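Budgeting for a small robot arm: what I wish I'd written on the shopping list

If you've been reading my workshop tips for a while you know I'm a label maker and pegboard person, so a page about robot arms may look like a strange detour. But I get asked about it more and more (mostly by folks with a small bench, a soap business, a water testing hobby, that kind of thing) and I spent most of March planning a setup of my own. So, some tips, in the order they came to me.

Start with the job. I mean write it down on paper, one line. Mine was "pick up a capped tube, put it in a rack, don't drop it." The minute I had that line I could cross out half the arms I'd been drooling over. A short reach was fine. A light payload was fine. What I needed was a gentle grip, and that changed the whole budget!

Next, price the gripper separately. The Plurura arm I liked came with no fingers at all, and the basic gripper was another $199. Kumel includes one, but the pads that came with it were hard and shiny and I wanted foam. Ask any seller three things before you get out your card: is the gripper in the price, can I buy spare pads, and how long do spares take to ship. Pads wear out. Buy two sets on day one.

Then there's all the boring stuff, and the boring stuff is where my money went. Trays, racks, baskets, bottles, jugs. I had set aside almost nothing for it, silly me. My friend Sylvain Caron runs a little bench of his own and he told me to put a fifth of the total toward "things the arm touches and things those things sit in." I thought he was exaggerating. He wasn't.

A few tips on that pile:

Get trays with handle cutouts. You'll be carrying the whole job off the table and back again far more often than you think, and a tray with handles at both ends lets you lift everything at once.

Pick racks in a loud color. I can find a bright rack on a dark tray with my glasses off, and a camera has an easier time of it too.

Slotted baskets beat solid bins for bottles and jugs. You can see what's in them from the side, and they rinse clean under the tap.

Stick a label on the front of every basket. Yes, I would say that. Do it anyway.

Practice with colored water. Save whatever you really care about for later, and keep the caps on!

Now, the table. Please measure before you order. I taped the arm's full reach out on my floor with painter's tape, then added room for a basket at each end and a spot for me to stand, and my nice little 5-foot table was suddenly no good at all. I ended up with an 8-foot one and I use every inch.

You also want a second surface right beside the first. I can't say this loudly enough. The work table is for the work, and the tools, adapters and spare cords need somewhere else to live or they will creep.

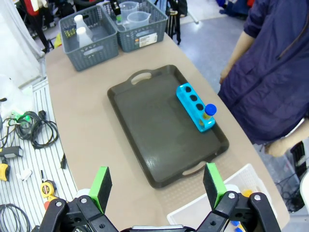 Power is the other thing I left off my list. Count your plugs, then go look at your wall. I needed a decent power strip, longer cords and a pack of hook-and-loop ties, and I'd put exactly zero dollars down for any of it. Run cables along the side where people don't walk. If you can't, buy the rubber floor cover and be done with it.

On buying used: I'm all for it, with one catch. Chauke sells refurbished arms with a short warranty and I'd happily go that way again. A stranger's arm from the classifieds, with no manual and a cord that's been taped up, no thank you. Ask for a video of it running from power-on. If they won't send one, move along.

Software, check whether it's a one-time price or every month. I nearly signed up for Erum's plan and only caught the yearly renewal in the small print. Put the second year's cost in your budget right next to the first.

Last one: keep a little money back for the first month. I wanted a different rack within a week, and a tripod for the lamp, and more foam. Email me if you want my spreadsheet, it has a tab for cords now.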